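Tuesday night, kitchen, tea going cold

I rode the new number 8 all the way out to Budville and back, and I am so pleased with it I can hardly sit still! I've been grumbling about that bus since spring (Mpho will tell you I've been grumbling about it since birth), so it's only fair that I write down a good day when I get one.

The old route used to turn off before the clinic and leave you on the wrong side of the Horska roundabout, with no crosswalk worth the name. Now it goes straight through, stops right outside the clinic doors, and then carries on past the library and up Ngubane Street, where all those new apartments are. I got on at the market at ten past four and was at the library before half past. I used to allow an hour for that with the change, and I'd still be late.

The driver was lovely. She had the new map taped up behind her seat, and a man with two bags of potatoes was asking her if it still went to the cemetery, and it does, only on Saturday now. He wasn't happy about that and I can't blame him. I told him to come to the meeting. I have turned into a person who tells strangers on buses to come to the meeting.

And what a meeting last week's was! I never wrote it up because I got home so late. Dumisani Oosthuizen stood up with the petition, all 1,816 names of it, and asked the transport people flat out why the evening buses stop at 8 when the late shift at Naneo doesn't let out until after that. You could have heard a pin drop. The woman from the bus office said they would look at it for the winter timetable, and Dumisani said which winter, and the whole room laughed, her too. She wrote it down, though. I was in the second row and I watched her write it down.

Mpho thinks we'll get one extra bus out of it, maybe two. I think we should ask for buses until 10 and be ready to settle for a bit less. We went back and forth over it on the walk home, and then stood outside her gate for ages still talking, with her dog going wild at the window.
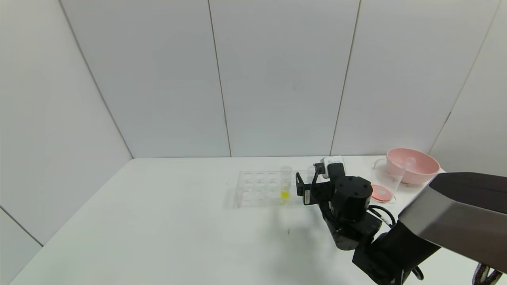 What I want to push for next is the shelter at the top of Ngubane Street. It's a pole and a patch of mud at the moment, and there were up to a dozen people standing there this afternoon in that thin sideways rain, with one stroller between them and no bench. If the council can put a shelter at the golf club (the golf club!) it can put one there. I've started a letter. The first page is too cross, so I'll have another go in the morning.

Oh, and the fare machine took my card on the first try. I said thank you to it out loud.

To do: ring Dumisani about the hall for November, print more of the little maps for Mum's building, find my other glove, which I think is on the seat of the number 8 and halfway to Budville by now.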